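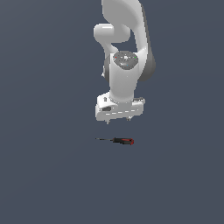 Finanzas corporativas > Apuntes > Tema 6: Sale and leaseback de inmuebles de explotación

Tema 6. Venta con arrendamiento posterior en cadenas de restauración

6.1. Planteamiento

Una cadena que es propietaria de sus locales reúne en un mismo balance dos negocios con perfiles de riesgo distintos: la explotación de restaurantes y la tenencia de inmuebles. El mercado suele aplicar a cada uno una tasa de descuento diferente. La operación de venta con arrendamiento posterior (sale and leaseback, en adelante SLB) transmite el inmueble a un inversor y conserva el uso mediante un contrato a largo plazo.

La decisión se analiza como una decisión de financiación. El restaurante sigue abierto, con la misma plantilla y la misma carta; cambian la estructura de costes y el pasivo.

6.2. Definiciones

Renta inicial: importe anual pactado para el primer ejercicio, neto de los gastos repercutibles.

Tasa de capitalización: cociente entre la renta inicial y el precio de venta. Con renta constante y contrato perpetuo coincide con el coste implícito de la financiación antes de impuestos. En cualquier otro caso hay que calcular la tasa interna de la operación.

Cobertura de renta: EBITDA del local antes de renta dividido entre la renta. Se calcula local a local. La media de la cartera oculta los establecimientos débiles, que son los que el inversor examina primero.

Contrato triple neto: el arrendatario asume impuestos sobre el inmueble, seguro y mantenimiento. Al comparar ofertas conviene comprobar si la reparación de cubierta y estructura queda incluida, dado que la práctica varía.

6.3. Caso Flastach

Flastach explota 76 restaurantes de servicio en mesa, todos en inmuebles propios. El fondo Trekus ofrece comprar la cartera completa y arrendarla de nuevo a la cadena. Datos de partida, en miles de euros:

Precio ofrecido: 3000 por local
Renta inicial: 200 por local y año
Revisión anual de la renta: 2 %

La tasa de capitalización es 200 / 3000 = 6,67 %. El precio total asciende a 76 × 3000 = 228 000 y la renta del primer año a 76 × 200 = 15 200.

La comparación directa de ese 6,67 % con el tipo de un préstamo hipotecario es un error frecuente en los exámenes. Si la renta crece a una tasa g constante y el horizonte es indefinido, el coste implícito se aproxima por:

k = R / P + g

donde R es la renta del primer año, pagadera a su término, y P el precio. En el caso, k = 6,67 % + 2 % = 8,67 %. La fórmula supone que el valor residual crece al mismo ritmo que la renta. Si el inmueble se revaloriza menos, el coste efectivo para el vendedor es inferior, puesto que renuncia a un activo de menor valor final.

6.4. Efecto sobre los estados financieros

Bajo la NIIF 16, si la transmisión cumple los requisitos de venta de la NIIF 15, el vendedor-arrendatario da de baja el inmueble, reconoce un activo por derecho de uso en proporción al valor contable anterior que conserva y registra un pasivo por arrendamiento. Solo se lleva a resultados la parte de la ganancia que corresponde a los derechos transferidos al comprador.

Si no hay venta a efectos contables, el inmueble permanece en balance y el importe recibido se trata como pasivo financiero. Una opción de recompra a favor del vendedor conduce casi siempre a este segundo tratamiento – véase el contrato de Tikesholm repartido en clase, cláusula de recompra.

El EBITDA publicado apenas recoge la renta fija, que se presenta como amortización e intereses. Para comparar con ejercicios anteriores a la norma se trabaja con EBITDA después de rentas. En el balance, el apalancamiento debe medirse con el pasivo por arrendamiento incluido.

6.5. Destino de los fondos

El SLB no crea valor por el mero ingreso de caja. Hay que especificar la aplicación:

a) Amortización de deuda. Reduce el gasto financiero, aunque sustituye un pasivo que puede refinanciarse por otro con vencimiento rígido.
b) Recompra de acciones. Eleva el beneficio por acción si el coste después de impuestos del SLB es menor que la rentabilidad por beneficios de la acción. Aumenta también el riesgo del capital restante.
c) Aperturas y reformas. Exige que la rentabilidad marginal del local supere k.

6.6. Riesgos para el arrendatario

La renta es un coste fijo. Una caída de ventas que antes reducía el margen puede, tras la operación, dejar el local en pérdidas. Además, el cierre de un establecimiento propio permite venderlo; el de uno arrendado obliga a subarrendar, negociar una salida o pagar hasta el vencimiento. En los contratos maestros, que agrupan varios locales, el arrendatario no puede devolver uno por separado salvo pacto expreso.

6.7. Ejercicios

1. Recalcule k para Flastach con renta constante.
2. Un local obtiene un EBITDA antes de renta de 340. Calcule su cobertura e indique qué caída porcentual del EBITDA la deja en 1.
3. La cadena Swati propone vender solo los locales de menor cobertura. Razone el efecto sobre la tasa de capitalización exigida por el comprador.

Soluciones de los dos primeros: k = 6,67 %; cobertura 1,70 y caída del 41,2 %. El tercero se entrega por escrito.

Apuntes de Hooman Alipour | Contacto | Volver arriba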